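Dolcombe Parents Board > Play and toys > Indoors

Play kitchen for two children in a small flat, worth it?
Posted by Wineck_mum, 10 December 2018

My daughter is nearly three and my son is eighteen months, and we're thinking of a play kitchen as their joint big present. Our living room is tiny and the only free wall is the one beside the radiator. I've got two worries. One is that they'll ignore it after a fortnight, as happened with the train table. The other is the food. My sister's set came with a huge tub of plastic bits and they were under every sofa in the house by New Year. Do you buy the food at all, or just give them old pans? And is second-hand all right? I've seen one for £40 over in Lallach but it has no box and no instructions.

2 replies

Tamunoemi Obi
Oh, do it! Ours has been the best thing we ever bought, and I include the sofa in that. We got it second-hand when my eldest was 2 and he's at school now and still runs a "cafe" most Saturdays (porridge with lemons, usually, and you have to pay first). The little one mostly opened and shut the doors for the first few months, so don't be put off if your son only does that. He's having a lovely time.

For second-hand, take a screwdriver and a damp cloth with you. Give the whole thing a good wobble, check the hinges, and look inside anything with a battery cover in case an old battery has leaked. No instructions is fine if it's already built, but measure your car first! We had to take the top half off ours in a car park in Hartley, in the rain, with a butter knife. Please learn from us. I'd find another wall if you can, or at least leave a good gap by the radiator, as the painted panels on ours started to lift where they got warm.

On the food, buy a little and buy things they see at home. My two were never bothered by the plastic pizza slices, but they went wild for vegetables that looked like the ones in our own shopping. A cabbage and a bitter melon will keep a small cook busy for ages, and one little steel pot does for everything.
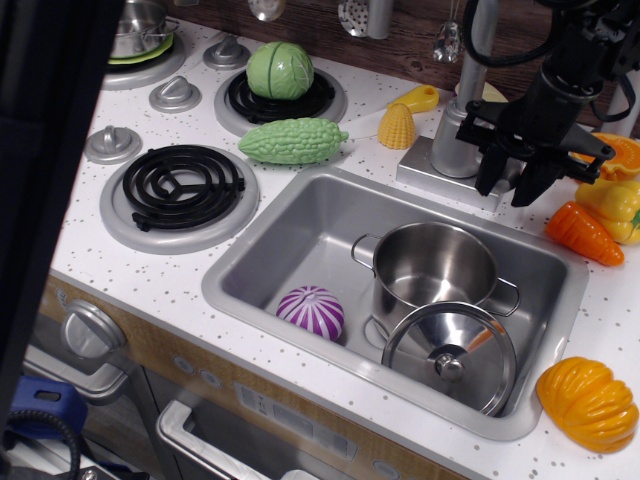

We keep the rest in a shoebox on top of the wardrobe and swap it over when they get bored, so there's never enough out to fill the space under a sofa. Empty spice tins and egg boxes are brilliant too, and free. Only thing I'd say is check sizes with an eighteen-month-old about. Anything small enough to disappear into his mouth goes in the shoebox until he's older, and pretend food gets chewed more than any other toy we own.

Also, join in! Sit on the floor and order something ridiculous. My eldest learnt "please may I have" and "that's too hot" and how to take turns from being bossed about in that cafe. I love it as much as they do.

hartleydad
£40 seems steep with no box, offer 30. We've got one and ours use it as a garage. Pans from the charity shop are better than the toy ones, they make more noise though so depends who lives downstairs.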